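Suchbegriff eingeben Suchen Erweiterte Suche

Betreff: Re: Beschaffung Handgreifer, Stand der Mittelplanung
Von: Irfan Dhanial
An: Verteiler Gerätebeschaffung

Sehr geehrte Kolleginnen und Kollegen,

zu der unten zitierten Anfrage nehme ich für die Arbeitsgruppe wie folgt Stellung.

> Für die Anmeldung der Mittel bis August benötigen wir von
> allen Gruppen eine verbindliche Stückzahl sowie eine
> Begründung, weshalb die vorhandenen Handgreifer nicht
> weiter genutzt werden können. Bitte geben Sie außerdem an,
> ob Ersatzteile und Verbrauchsmaterial im Angebot enthalten
> sind. Angebote ohne Angabe der Lieferzeit können nicht
> berücksichtigt werden.
> Khoo, Mittelplanung

Wir melden einen Bedarf von sieben Handgreifern an. Uns liegen Angebote der Firmen Grika und Dellow vor. Grika bietet das Gerät zu 411 Euro je Stück an, Fingerpaare als Ersatzteil werden mit 84 Euro gesondert berechnet. Dellow liegt im Stückpreis höher, liefert jedoch je Gerät ein zweites Fingerpaar mit. Die Lieferzeit ist in beiden Angeboten ausgewiesen. Verbrauchsmaterial ist in keinem der beiden Angebote enthalten und müsste über den laufenden Sachmitteltitel abgerechnet werden.

Maßgeblich für die Auswahl ist aus unserer Sicht die Arbeit mit Textilien im Wohnumfeld, die im Vorhaben Prastimine den größten Teil der Aufnahmen ausmacht. Decken, Kissenbezüge und Kleidungsstücke stellen an die Finger andere Anforderungen als die festen Gegenstände, für die die älteren Geräte seinerzeit angeschafft wurden.
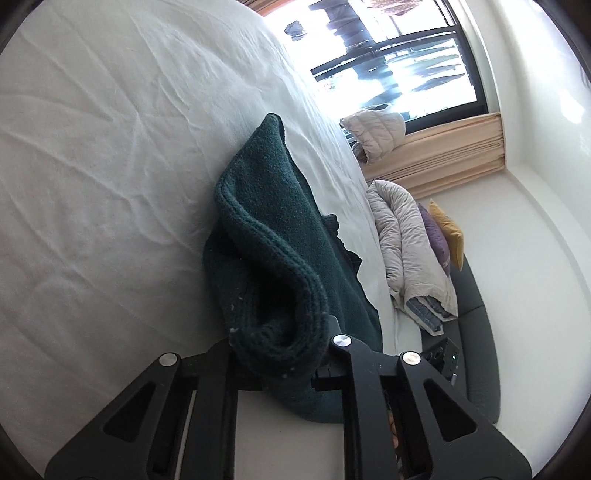
Arbeitsgruppe Greiftechnik und Datenerfassung — Bereich Gerätebeschaffung

Beim Greifen einer Fleecedecke auf dem Bett liegt der Stoff in mehreren Lagen zwischen den Fingern, und der gestrickte Rand trägt zusätzlich auf. Die Öffnungsweite und der Zustand der Greifflächen sind daher im Leistungsverzeichnis als Mindestanforderung aufzunehmen. Ein Vergleich allein nach Stückpreis erscheint uns nicht sachgerecht.

Zur Weiternutzung der vorhandenen Geräte ist festzuhalten, dass zwei davon instand gesetzt werden können. Die hierfür erforderlichen Gelenkteile sind zum Gesamtpreis von 201 Euro lieferbar. Wir bitten, diesen Betrag als Reparatur und nicht als Neubeschaffung zu führen. Die instand gesetzten Geräte sollen als Reserve dienen und mindern die angemeldete Stückzahl nicht. Für die übrigen Altgeräte ist die Aussonderung vorgesehen — das Formular geht der Inventarstelle gesondert zu.

Bei einer Vergabe an Grika beantragen wir, je Gerät ein Ersatzfingerpaar mitzubestellen. Daraus ergeben sich 495 Euro je Platz, insgesamt also 3.465 Euro zuzüglich der genannten Reparaturkosten. Versandkosten sind darin nicht berücksichtigt. Sollte der Ansatz in dieser Höhe nicht darstellbar sein, bitten wir um Rücksprache vor einer Kürzung der Stückzahl, da der Einsatzplan für Prastimine auf sieben gleichzeitig besetzten Plätzen beruht. Eine Aufteilung auf zwei Haushaltsjahre wäre nur dann vertretbar, wenn beide Lieferungen baugleich sind.

Die Gruppen, die sich der Bestellung anschließen möchten, werden gebeten, ihre Stückzahl über diesen Verteiler mitzuteilen. Die Angebotsunterlagen können bei mir angefordert werden.

Mit freundlichen Grüßen
Irfan Dhanial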